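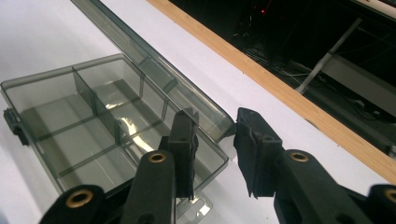

What I'm spending on grippers this year

Print this post | E-mail this post

I said in January that I would write up the budget once it stopped moving. It has mostly stopped moving, so this is the write-up. It covers the hand-held grippers, the tables, the small parts and the stuff I forgot. The arm itself is a separate post and probably a separate year.

Some background for people who come here for the woodworking. I do contract work with Grigore Sima, teaching machines to handle small household things: boxes with lids, pill sorters, tackle trays, anything with a hinge or a catch. Most of our hours go into doing the task by hand with a gripper tool and recording it. The recordings are what the client pays for. That means the hand tools take all the wear, and the hand tools are where the money goes.

Buy or build

We looked at three ways to get a second and third gripper.

The first was to buy finished ones from Zemero. They are well made and they come calibrated. They also come with a service plan that you can't decline in the first year, and when I added that in, one tool cost more than both of our tables. The lead time was 7 weeks.

The second was the Katayama kit. You get the linkage, the hardware and the finger blanks and you put it together yourself. The kit is $276. You supply your own pads, camera and mount.

The third was to print everything ourselves. We did that for the first tool and I don't want to do it again. The parts were fine, but I spent a lot of evenings reaming out holes so the joints would move without slop. If I charge my own time at even a low rate, it isn't cheap.

We went with two of the Katayama kits. Grigore wanted one kit and one Zemero so we could compare them. I can see the argument, but mixing two kinds of tool in one set of recordings makes work later, and I am the one who would be doing that work.

Pads

I budgeted badly for pads last year, so I'm going into detail.

The fingers have black foam on the gripping faces. Foam is good on slick plastic. You can close on the thin wall of a compartment box and lift it without squeezing hard enough to bow the wall. The trouble is that box edges are exactly the sort of thing that chews foam up. The surface gets rough first and then the edges start to fray. A frayed pad still grips, so it's easy to keep going long past the point where you should have changed it.

I bought a pack of 50 pads and will change them on a schedule, all of them together. I tried a silicone sheet too. It lasts longer, but it grabs the lid and won't slide when you want it to slide. I may use it for the heavier objects.

One cost I missed is adhesive. Whatever holds the foam on has to come off clean, and the cheap tape doesn't. Villads Hviid, who used to run a bench at Lirnport, told me to buy the better tape and stop scraping. I bought the better tape.

Objects

People laugh at this line. I put down $142 for things to pick up.

Clear and tinted plastic organizers are a large part of that. They are cheap one at a time, but we want different sizes, different divider layouts and different latches. They're also worth having because they're hard. You can see the table through the walls, the lid is the same stuff as the base, and the overhead light puts a glare spot right in the middle of a compartment. If all you train on is solid-colored boxes, you'll have trouble the first time somebody hands the machine a smoky gray one.

Buy duplicates of anything with a small latch tab. The hinge or the catch will go before anything else does, and by then the store has changed suppliers and the new one is a slightly different shape. I keep one spare of each in a bin with the receipt taped to it.

Tables and light

No new tables. The white tops show scuffs but they wipe down, and I like having one plain background across the whole job. The wood edging needs a coat of something and I'll do that myself out of what's on the shelf.

I did put in money for lights. What we have now is whatever was in the ceiling. I want two panels that can be dimmed, and I'd like them to be the same two panels for the rest of the contract.

Cables, power and the rest

Last year this line was zero and we spent on it all year. Extension cords, a powered hub, a longer lead, another longer lead. It now has its own row in the spreadsheet, along with cable trays to get things off the floor. The trays were the one item Grigore and I agreed on right away.

Storage is the other row I added. The recordings pile up faster than I expected and I don't trust a single copy of anything. Two drives, same size, one kept at my house.

What I left out

I left out a spare camera. I went back and forth on it. If one fails we lose the days it takes for a replacement to arrive, and I decided we could fill those days with labeling, which is always behind anyway.

I also left out travel to Kullodbridge, where the client has its shop. They've said they will cover it. I'll believe that when the first ticket is paid, and if it isn't, the money comes out of the lights.

If you're pricing the same kind of setup and want the spreadsheet, leave a comment with an address I can send it to. The formulas are ugly but the totals are right.

Print this post | E-mail this post

This site uses cookies to remember your settings and count visits. By continuing to read you accept their use.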